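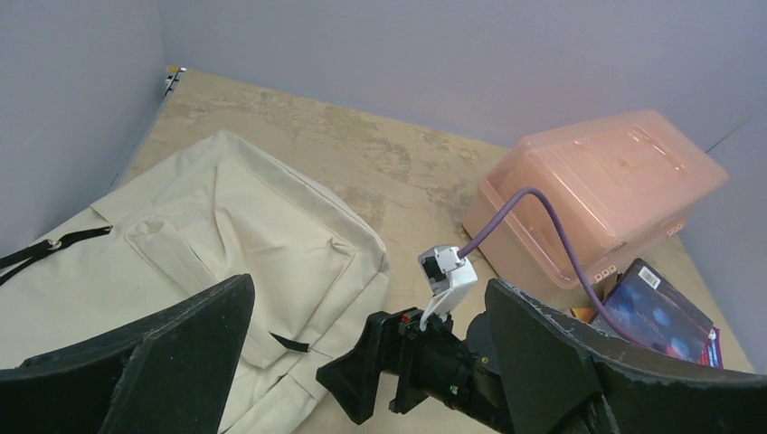

Walking Tunley old town in one day – doable or silly?

pettifogger_9
We get off the night train in Tunley at 6:40 in the morning and leave again at nine that night. I'd like to do the old town on foot: the harbor wall, the Customs House, the covered market, then up the steps to the fort. My guidebook says "a pleasant half day." My guidebook also says the fort cafe is "lively," and I've read elsewhere that it closed. Has anyone done this route lately? We're both in our fifties with three good knees between us.

marrowbone
Done it twice. A half day if you're a goat. There are 687 steps to the fort and no two of them are the same height. Do the steps first, before the sun gets onto that side of the hill, then let gravity take you down to the market for lunch. The harbor wall is flat and can be done in any state of collapse.

oldtimetable
I'd go the other way. Fort at sunset, every time. You get the whole bay and the ferries coming in from Dolteder with their lights on. In the morning the bay is just haze and you've climbed all that way to look at a wet bedsheet.

marrowbone
In December, maybe. Try those steps at four in the afternoon in summer and tell me about your bedsheet.

oldtimetable
I have. I sat down a lot.

quaywallflower
You could also take the 40 bus up and walk down, like the people who live there do. It goes from behind the station, the stop with no sign on it, next to the shoe repair place. Have coins. The driver has never in his life had change.

pettifogger_9
A bus! The guidebook doesn't mention a bus. Is the walk down well marked?

quaywallflower
There are yellow arrows. Some of them are for the walk and some are left over from the water company. If you end up at a pumping station you followed the wrong arrows.

tin_gazette
Don't skip the Customs House. Everyone photographs the front and leaves. The front was put back up after the fire and it's fine, a bit like a wedding cake that's been told to behave, but the back is the original stone and you can still see the iron rings where they tied up the barges. Go down the alley beside the Leclerc bakery and through the arch. Buy something at Leclerc on the way. The almond thing, whatever it's called.

marrowbone
The almond thing is overrated. Get the cheese one.

tin_gazette
I've agreed with you for two pages of this forum and now I see that was a mistake.

Brindlecote
Has the museum in the Customs House reopened? It was shut when we went, with a note on the door saying "back soon" that had clearly been there long enough to fade.

tin_gazette
Ground floor only. Ship models, a big map, a very stern portrait. Admission is 400 and you'll be out in twenty minutes unless you care deeply about tonnage.

oldtimetable
I care deeply about tonnage.

quaywallflower
We know.

gullwatch
Slight dissent from the whole thread. If you only have one day I'd skip the fort. It's a car park with cannons. Spend the time in the lanes behind the market instead, where the rope makers used to be. There's a courtyard with a fig tree and a well, and an old woman's cat that will walk with you as far as the corner and then lose interest. Free guided walk from the fountain at ten if you want one. It's run by an outfit called Gitero and it's free in the sense that they look at you very hard at the end.

marrowbone
We gave Gitero 3000 for the two of us and got a nod. The guide was good on the siege and hopeless on everything after it. Skipped an entire century because he wanted his coffee.

gullwatch
To be fair it wasn't much of a century.

pettifogger_9
Thank you all. The plan now is bags in the station lockers, 40 bus up, walk down following whichever arrows look least like plumbing, market for lunch, Customs House by way of both pastries, then the harbor wall until the train. I'm sorry about the sunset.

oldtimetable
You'll be sorrier when you see my photos.

Brindlecote
The lockers at the station only take the old coins, by the way. Or they did. The left luggage man across the square is cheaper but he goes home for lunch and it's a long one.

quaywallflower
He's back by three. Half past if there's soccer.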